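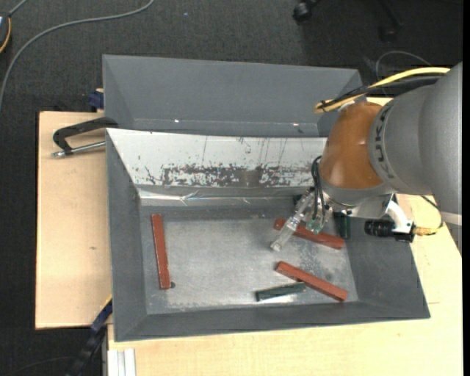 Curkside Facilities Support
Ticket category: Fixtures and containers
Subject: Surface wear in front bin, Table 7
Reported by: Pendo Magesa
Priority: Low
Status: Awaiting parts

Initial report
The white surface on the rear sloping wall of the front bin is deteriorating. A long horizontal patch along its lower part has scraped and chipped, and dark gray is showing through. The clear film along the bend below it is wrinkled. The requester asks whether the bin should be withdrawn or whether the wall can be resurfaced in place. The red and green bars are in use and should remain with the table.

Response, Facilities Desk, 9:40 a.m.
Thank you for your report. Please confirm the following:
Whether any edge of the film has lifted enough to catch a bar.
Whether flakes of coating have been found among the bars.
Whether the scuffing on the metal bottom is to be treated as part of this request.

Reply, P. Magesa, 10:15 a.m.
The film is lifting at one end, and a green bar has caught on it twice. The longer red bars pass over it without difficulty. A small quantity of flakes was removed with a dry cloth. The bottom is worn and cloudy, mostly toward the right, but it is smooth to the touch and I do not ask for any work on it.

Action 1
The requester was advised to press the film down with a plastic spreader and to wipe the bend with a damp cloth. Result: the film held for almost 40 minutes and then lifted again at the same end. Not resolved.

Action 2
Stores was asked for replacement white sheet. Hellach sheet is out of stock until September. Fastton sheet is available in a width of 200 mm, cut to length. The desk has reserved one length, together with a roll of film 75 mm wide.

Instructions pending repair
Remove all bars before any work on the wall. Peel the old film from the lifted end, keeping it low against the metal. Do not scrape the remaining white coating with a blade – the vertical scratches already present will show through a new sheet. Loose flakes are to be collected and not brushed into the second bin.

Note for Stores
The Pap adhesive supplied with the last order is not approved for coated metal. Please issue the standard type.

Next review: on receipt of the sheet. The bin may remain in service until then.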